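Workcells > Two-arm cells > Inspection > Garment handling

Akpalu cell checklist, issue 4

1. Mounting. Both base brackets tight on the aluminium rail. Pass.
2. Cable routing. Check slack with both grippers raised and a garment held between them.
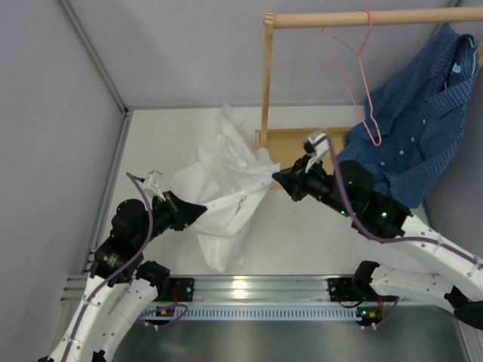
Item 2: both arms holding the white shirt, purple cables along the links.

Comment — slack accepted. Recheck after 244 cycles.

3. Enclosure. Walls and corner strips secure. Pass.
4. Cable loops clear of the elbow joints through the full reach. Pass with comment: tie the left loop nearer the link.
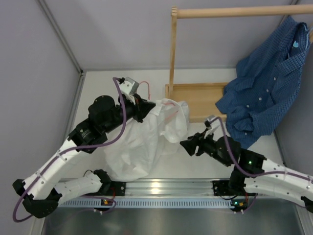

Item 4: left cable hanging in a wide arc beside the arm.

5. Stop button releases drive power within 2 seconds. Pass.

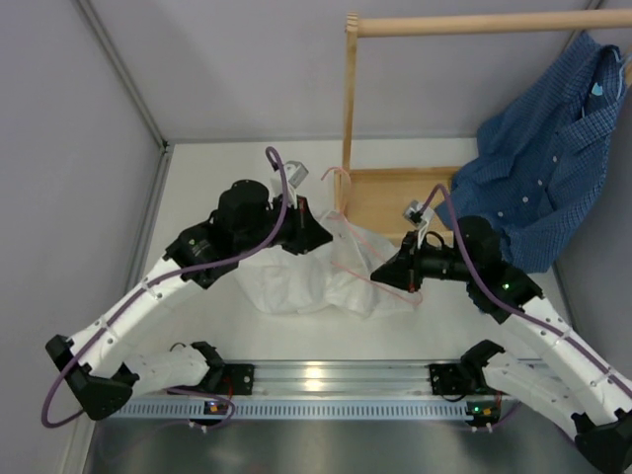 Loose items are covered by clause 7 of the Prorkus site rules. Anything not fixed down is to be listed before automatic running. Add the pink hanger lying partly tangled in the white garment — thin parts can snag a fingertip. Open until listed.

3 comments | 2 shares

Related
Trustov gripper inspection sheet
Jurarura rail fixings: torque record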